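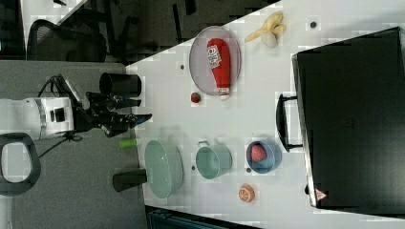

Play Corner Check: Pretend Kitchen Table
Room 7, Nustow Playroom
Date: 30/05/2019
Checked by: Gisela Ledesma
Copy to: Santino Saavedra

1. Tabletop clean, no sticky spots
OK. Wiped before I got to it, I'm told. I wiped it again.

2. Small parts
NOT PASSED. The small bright green cylinder lying between the two black cups needs to go through the small parts tester. "It's probably a marker cap" was the answer I got. Then it belongs with the markers. Same test for the little red ball with the green top.

3. Toy food, seams and edges
Pending. The banana has peel sections that spread open, and those are what kids pull on. Tug each one. Check the orange slice for chips. The catalog says "chew safe." I'd like to know who chewed it.

4. Bottles and containers
Query. Is the ketchup bottle a toy or a real one refilled for play? If real, out it goes. If toy, try the white cap for fit.

5. Pots, bowls, colander
Look inside the teal pot and the blue bowl. Run a finger around the colander holes for rough spots. The March sheet says "all fine" for every item, in one pen stroke, so I'm not counting it.

6. Cups
Both on their sides near the edge. Stand them up or box them.

7. Washing log
Last entry has initials but no date. Not accepted.

Result: HOLD. Items 2 and 4 to be settled before the table opens. Recheck in 2 days, by someone other than whoever fixes it.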